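Wilen hand gripper - club kit

Price: £331 per pair, finger pads included
Weight limit: 12 kg for the carry case, fully packed
In stock: 19 pairs
Next batch: November

I run the Thursday robotics club at Galisholm and we've had these on the benches since the start of term, so I offered to write the page for them (the old one was just a parts list!). You hold the gripper in your hand, do a job with it, and the recording goes off to train the arm later on. My lot got the hang of it in one session, even the ones who swore they'd never touch anything that wasn't a keyboard.

The black curved pads are the bit I like best. They're cupped and textured on the inside, and they come off with the small key in the lid - don't lose it, we've lost two. Colm Mac Mathúna's group at Brister uses the same pads on an older body and says they fit fine if you file the lugs a touch.

We've been doing a table-clearing task for the Brøndum cup, plates and fruit mostly, and each team has to hand in 20 clean runs.

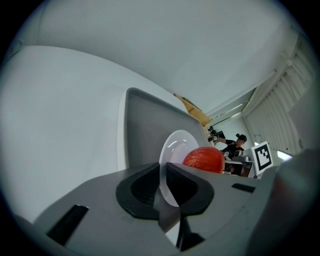

Plates are harder than they sound, so start the younger ones on fruit and let them work up to it. Print your marker cards on stiff white card too, as thin paper curls and then you're chasing bad runs all evening.

Spare pads are sold in fours. Schools can pay by invoice, just put the club name in the order notes.

Page last updated October 2020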